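The Cosent swap table has been part of the Bucur building since last October. It takes small household and office goods that still have some use in them. Gheorghița Stanciu keeps the list of what comes in, and Kenneth Cruickshank keeps the list of what goes out. The two lists came to 3,345 items in and 2,654 items out when they were last compared.

This page was put together on 29 August 2023. Larger goods such as chairs and lamps go through Barnuten and have their own page.

**Table with the blue cover**

The small steel bowl is at the back, with the big teal and white package in front of it. The brown paper bag stands on the right.
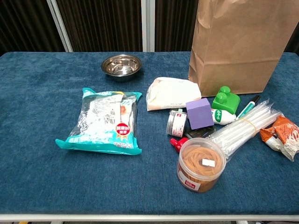
Packaged goods go on the table in their wrapping. We don't open them to check the contents, and we ask people browsing not to open them either. If the label is in a language you don't read, Gheorghița can usually find someone in the building who does. Bowls and other kitchen things should be washed before they are handed in.

Foam shapes and toy blocks are popular with parents and with the Juven after-school group, so single pieces are fine. They don't have to be part of a set.

**The crowded side**

Most of the small items are on the right: a green toy block with round studs, a purple foam cube, a snack box in gold wrapping, a clear plastic container and a knife with a black handle.
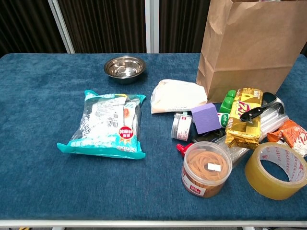 **Can I take something if I haven't brought anything in?**

Anyone with a Bucur building card can take up to two items a visit, whether or not they have given something. Write the item and your card number on Kenneth's sheet before you leave.

**Other notes**

Knives are given to adults only. Food has to be sealed and in date. Clear containers should come with their lids if you still have them.

Paper bags can be reused to carry things home. Please fold the spare ones and leave them under the table.

Questions about the lists go to Kenneth in room 259.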